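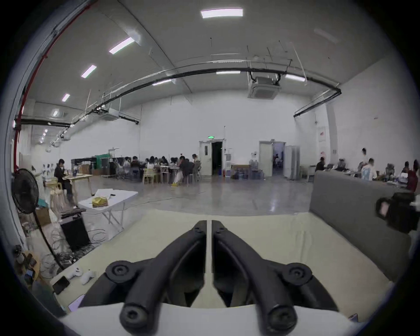 The gripper's-eye view across our main room, with desks in use on both sides.

News > Workshop > Short reads

Filed under: Robots & Automation

We've started collecting again, and this time it's hands-on in the most literal way. I've spent a good part of the past fortnight walking about with a two-fingered gripper in my fist, picking things up and putting them down again, so that a learning system called Pleltus can get some idea of how it's done. My forearm would like a word with whoever scheduled this!

For anyone who missed the November piece, Pleltus is the project we share with Stekis. They build the arms and we supply the examples. Last time round we did it all by steering a real arm from a desk, and it was slow going – lots of waiting, lots of resetting, and one very patient colleague standing by the stop button. The hand-held version lets us get on with it. You hold the gripper, the camera on it records what's in front of the fingers, and you do the job as you'd like the machine to do it later on.

By the time we packed up on 10/04/2026 we had 1298 recordings, of which 913 have been through checking and 865 were kept. I was quite pleased with that, given that a fair few of the rejects are mine (I talk with my hands, and the gripper goes with them).

Do-yoon Nam looks after the checking and has turned out to be a terrifyingly fair judge. He watches every clip at double speed with a mug of tea going cold beside him, and throws out anything where the grip slips and gets quietly corrected off to one side. He does want the fumbles that get put right in full view, mind you. Those go in a separate folder, and he reckons they could end up being the most useful part of the lot. We'll see. I've got a packet of biscuits riding on the plain clean ones.

We're recording in the main room with everybody else getting on with their day, which was Do-yoon's idea too. The first batch was done in a tidy little side room with the blinds down, and the system got very good at working in a tidy little side room with the blinds down. Out here there are people at desks, ceiling lights, cables on the floor, doors open at the back, and it all gets into the recordings. My colleagues have been lovely about it, even when I've reversed into their chairs.

The jobs themselves are dull and I've grown rather fond of them. Pick up a cup, turn it the right way up, put it on the mat. Fold a cloth once. Move a box from one end of the table to the other – then move it back, because the next one starts from there. Each person does 80 goes and hands over, and you can tell who's who from the clips after a while. Some of us swoop in. Some of us hover for ages and then pounce.

Next up is a second set of recordings over at Dimow, where the tables are higher and the light comes in from one side. The Sepúlveda workshop has offered us a corner as well, and we'd love to take them up on it once the spare gripper is back from having its fingers replaced. If you work in either building and fancy a turn, come and find me. No experience needed, and you'll get the hang of it by your third cup.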